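Why I've fallen for the boring parts of a demonstration

I've been promising a post on the Mutiso results since September, and Joyce Shirima has finally stopped asking me when, which I take to mean she has given up. So, Joyce, this one's for you!

Quick background for those who come here for the bike stuff. Our little group collects manipulation demos with a hand-held gripper. You hold the thing, you do the task, the wrist camera records it, and a policy learns from the video plus the finger opening. We have done this for a while with the usual recipe, where every recording gets trimmed hard at both ends. Trimming starts at the first contact with the object and stops when the object is let go. All the hovering, all the empty table, gone. I wrote that trimming script myself and was rather proud of it.

Then Severyn Demchenko asked a question at lunch that bugged me for a month. If the policy has only ever seen video where something is already between the fingers or about to be, what does it think it should do when there's nothing there?

Well. We knew what it did, because we had all watched it. It closed. It would miss a block by a finger's width, close on air, lift the air up, carry the air over to the tray and very gently put it down. We had been calling this a grasp problem and throwing more grasps at it.

So we went back to the raw recordings (thank you, past me, for never deleting anything) and pulled out the stretches where the gripper is open over bare table. No object, nothing to grab, just the fingers and whatever they're above.
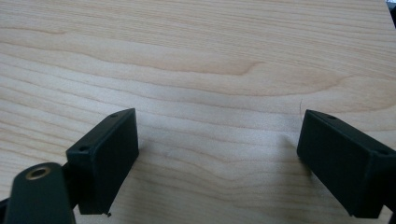 Open fingers, bare wood, nothing to pick up.

I used to throw away thousands of frames like that one. Now look at how much is in it. Both inner faces are in view, so you can see how wide the gap is. There are soft shadows on the wood next to each finger. Even the grain is useful, and I got a bit carried away staring at that arch in it. A network that has to explain a view like this can't lean on the object, and it has to learn what its own hand looks like when the hand is free.

The method is almost embarrassingly simple. We had 632 demos of the block-to-tray task. For 481 of them the raw video had a usable open stretch, and we put it back in. Each stretch is capped at 150 frames so the model doesn't learn to loiter (our first try had no cap, and it loitered beautifully). Then we added one small extra output, a yes or no for "is there anything between the fingers," trained alongside the actions. That's it. Same network, same training time, same everything else.

And it helped so much! The air-carrying all but vanished on our test table. What I love most is what took its place. When the new policy misses, it opens back up, drifts a little and goes in again. We never recorded a retry on purpose. My guess is that the open stretches taught it that an empty hand is a place you can start from, but that is a guess, and Severyn has a different one involving the camera exposure.

Some things I'm less sure of. We tested on 2 tables, both in the same room with the same flat light. Tuncay Tokgöz ran the checkpoint over at Merton on a shiny steel bench, and there the yes/no output got confused by reflections and said "yes" to plain metal. The retries mostly went away too. I'd like to know if that's fixed by more surfaces or if the extra output is just too easy to fool.

I also haven't separated the two changes properly. Dardo Leiva is running the open stretches without the extra output this week, and the other way around after that. If the output turns out to do nothing, I'll happily rip it out, one less thing to tune.

The new trimming script is in the usual place, with the cap as a setting. If you have old raw recordings sitting on a drive, please try it and send me your misses. I want the misses more than the successes.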